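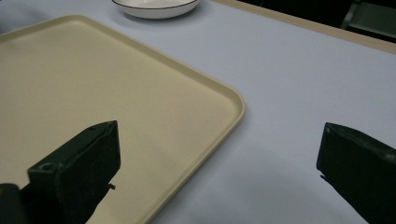
Cream tray and rimmed dish, covered table.

14 August 2025

Started on the crockery today. Table covered in pale grey so the glaze colours can be compared against the same ground. The cream tray stays in use as the carrying tray. Its floor is scuffed and has a few dark specks. I tried bicarb on a similar mark in February with no result, so I left it.

The dishes are the white ones with the dark rim, bought from Skitilton as seconds. Stock number 1069 on the receipt, no maker given. I had them listed as Conov until I checked the paperwork. Corrected in the notebook.

Shelf measurements, upper cupboard: 700 mm wide, 200 mm clear height. Rack slots are 34 mm apart, which takes a plate on edge but leaves little margin for anything with a deep well. Flat stacking gives more capacity and wears the glaze where the foot of one sits on the next. Undecided.
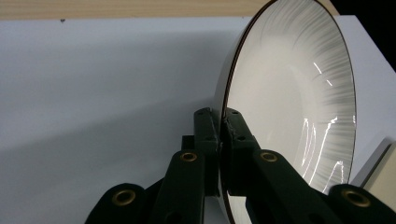

On edge, the rim is the part to watch. The dark line is thin and any chip in it will show white. The inner slope has fine radial ridges, and these hold grease if the rinse water is not hot enough — a soft brush along the ridges does better than a cloth across them. Glare off the glaze makes inspection difficult under the ceiling light. Side light from the window is preferable, before noon.

Felt discs ordered from Arna for the flat stack in case the rack is no good. Zacharias quoted less but only sells by the carton.

Still to do: line the lower shelf, find the other rack.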